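Section 4. Oiling and Waxing a Wooden Tabletop

Read all of this section before you open the can. The steps apply to Wovwood tables supplied without a factory finish, and to older tables that have been stripped and sanded. If your table came with a sealed finish, go to Section 6.

4.1 What you need

Gurnik hard oil, clear
Gurnik paste wax (optional, see 4.4)
Sandpaper in 100 grit, plus a finer grade from the set in the care kit
Lint-free cotton cloths
A white nylon pad
Nitrile gloves
A metal bucket with a lid, half filled with water

CAUTION: Cloths soaked with oil can heat up and catch fire by themselves. Put every used cloth in the bucket of water and close the lid. Do not leave cloths folded or balled up on a bench or in a trash can.

4.2 Preparing the surface

1. Clear the table and wipe it with a damp cloth. Let it dry overnight.

2. Look for old wax. Put a few drops of water on the wood. If they bead up, wax is still present and the oil will not soak in. Remove it with mineral spirits and a clean cloth, with the windows open.

3. Sand with 100 grit, following the grain. Use a sanding block. Fingertips press unevenly and leave shallow grooves that show up after the first coat.

4. Vacuum the dust, then sand again with the finer grade.

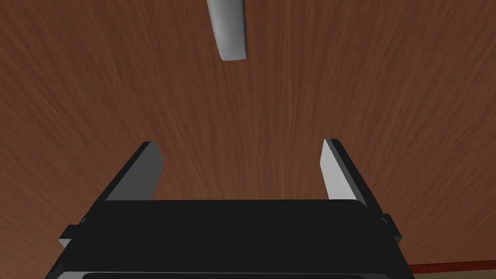 Sanding direction matters more than pressure. Cross-grain scratches are hard to see on bare wood and very easy to see under oil. Find the line of the grain before you start and keep to it from one end of the stroke to the other. On a top like the reddish-brown one shown, with its fine light and dark streaks, the direction is plain to see, but the streaks fan outward slightly toward the sides, so turn the block a little as you move away from the middle. On very pale woods, wipe a small area with mineral spirits to bring the lines up.

5. Vacuum once more, including the edges and the underside lip. Wipe with a dry cloth.

4.3 Applying the oil

1. Stir the can well. Do not shake it.

2. Pour a small pool onto the wood and spread it with the nylon pad. Work in sections you can reach without leaning.

3. Keep the surface wet for the soaking time printed on the can. Add more oil where dull patches appear.

4. Wipe off all the oil left on the surface. It should feel almost dry to the hand. Oil left standing turns sticky and has to be scraped off.

NOTE: Coat the underside as well. A top that is oiled on one face only takes up moisture unevenly and may cup.

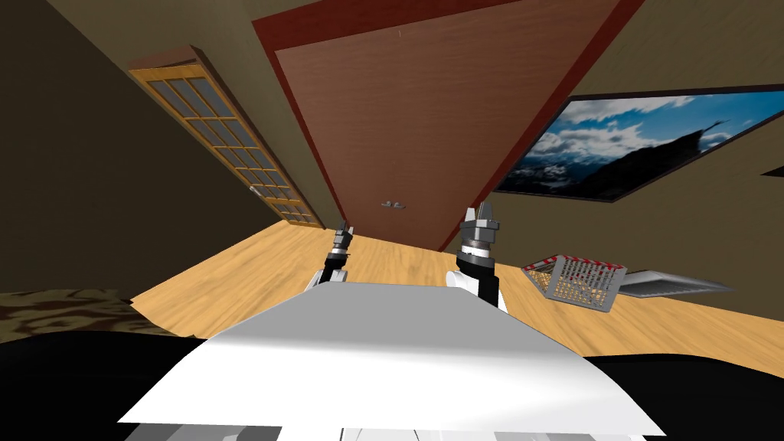 5. Let the first coat dry until it no longer smells strongly. In a heated room this is usually overnight. In November, or in any unheated space, allow longer.

6. Rub lightly with the dry nylon pad and apply the second coat as before. The standard finish is 2 coats. End grain may need a third.

CAUTION: Do not set a heater or a fan directly against the work. Fast drying on the surface traps soft oil beneath it.

4.4 Waxing (optional)

Wax gives a softer sheen and makes the top easier to wipe. It does not protect against heat. Skip it if the table will be used for cooking or for hot dishes.

1. Wait until the oil is fully hard.

2. Rub on a thin layer of wax with a cotton cloth.

3. Leave it to haze, then buff along the grain with a clean cloth.
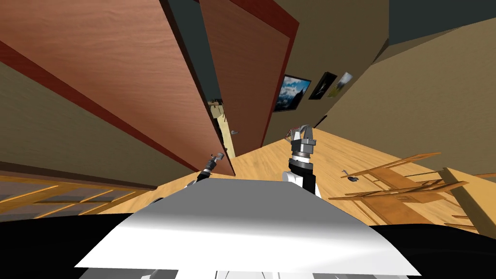 4.5 Daily use and repairs

Wipe up spills promptly, especially wine, vinegar and coffee. Clean with a damp cloth and mild soap. Do not use bleach or scouring powder.

For a white ring, rub the spot with a little oil on the nylon pad, wait, and wipe it dry. For a deeper stain, sand the whole board from joint to joint and oil it again. A small sanded spot in the middle of a board will always look lighter than the wood next to it.

Replacement pads and cloths can be ordered by the name of your table, which is stamped on the inside of the apron.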